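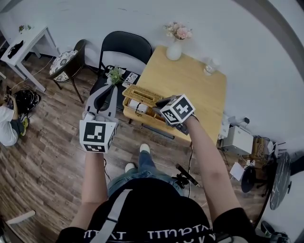 Wicker and rattan in a humid flat: how do you clean it?

Forum: Home and Household > Cleaning and Care

marsh_lantern
Posted 25th May

Hello to all. I moved in January to a ground-floor flat near the river and the air in it is quite damp. I have many woven things: two baskets for bread, a tissue box, a laundry hamper and one old chair from my aunt. Since the spring I notice a grey dust between the strands, and the hamper has a smell like a cellar. I wiped it with a cloth but the dust only goes deeper.

My questions are these. Can I wash wicker with water, or will it lose its shape? Is the grey dust mould, or is it only dust? And is it worth to buy a special product? In the shop they offered me Kolum wicker cleaner, and the bottle costs more than one of my baskets.

Thank you in advance, and excuse my English please.

tinpot55
Your English is fine. First find out what the things are made of. Willow and rattan can take water. Paper cord and seagrass can't, they swell and go furry. If you unwind a bit of a loose end and it opens like a strip of paper, keep it dry.

For the dust, use the vacuum with the soft brush, then a dry paintbrush for the corners. I do mine on the kitchen table with newspaper under.

oldhedge
Disagree about the vacuum. I broke three strands on a good rattan tray that way. A paintbrush is enough, and you take the thing outside and knock it with your hand. Vacuums are for carpets.

tinpot55
With the soft brush and the power turned down? I have done it for years on the same baskets.

oldhedge
Then your baskets are newer than mine. Old cane is brittle.

marsh_lantern
Thank you both. I looked with a torch. The bread baskets I think are willow, with bark on some strands. The tissue box is harder to say, because it has a varnish. The hamper has small grey spots that do not brush away, so I am afraid this one is mould.

quietkettle
Spots that stay after brushing are mould, yes. What worked for me: one part white vinegar to one part water, in a spray bottle, very little of it. Wipe, leave ten minutes, wipe again with a cloth that you have wrung out well. Then dry it outdoors in the shade for a whole day. Do not put it on the radiator! I did this with a rattan stool and it made cracking noises all night.

Try the vinegar first on the underside. On dyed wicker the colour can come off on the cloth.

bramblefoot
Please don't forget the lining. If your hamper has a cotton bag inside, the smell is probably in the bag and the basket only gets the blame. Wash the bag hot if the label allows it and air the basket without it for a week.

About Kolum: I bought it once. It smells of oranges and cleans like washing-up liquid. I would not buy it again, but my neighbour swears by it.

harbour_moss
I am the opposite to bramblefoot, I like Kolum, but only for varnished pieces. It leaves a small shine. On bare willow it made a sticky layer and the dust came back faster than before. For your tissue box it may be good. Take out the tissues first, also the ones at the bottom, they drink the moisture and stay damp for days.

oldhedge
Washing-up liquid, one drop in a bowl of warm water. Costs nothing.

marsh_lantern
I have done the hamper today with the vinegar and it is now on the balcony. My hands smell like salad. I will write again when it is dry.

One more question — does a dehumidifier help, or is it too much for one hamper? The little meter in my bedroom shows a high number every morning.

quietkettle
If the meter is high every morning then the walls have the same problem as the hamper. I would think of the dehumidifier for the flat, and the baskets will profit from it. Mine is a Bisine, the small model, second hand. It is loud, so I run it when I am at work.

tinpot55
Careful to not go too dry. Wicker wants some moisture. In my mother's house with central heating all the chairs creaked until she misted them with water now and then.

harbour_moss
Before you spend 100 on a machine, pull the hamper away from the outside wall. A hand's width is enough. Mine stood in the corner behind the bathroom door and the back of it was green while the front was perfect.

marsh_lantern
It stands exactly in such a corner. I have moved it next to the wardrobe.

Result after drying: the smell is weaker but not gone. The spots are lighter, I see them only when I look for them. The lining went in the machine and came out a little smaller than the basket, so now I must pull it.

bramblefoot
Give it a second round with the vinegar. And stretch the lining while it is damp, over the rim, with clothes pegs.

oldhedge
Or leave the lining off.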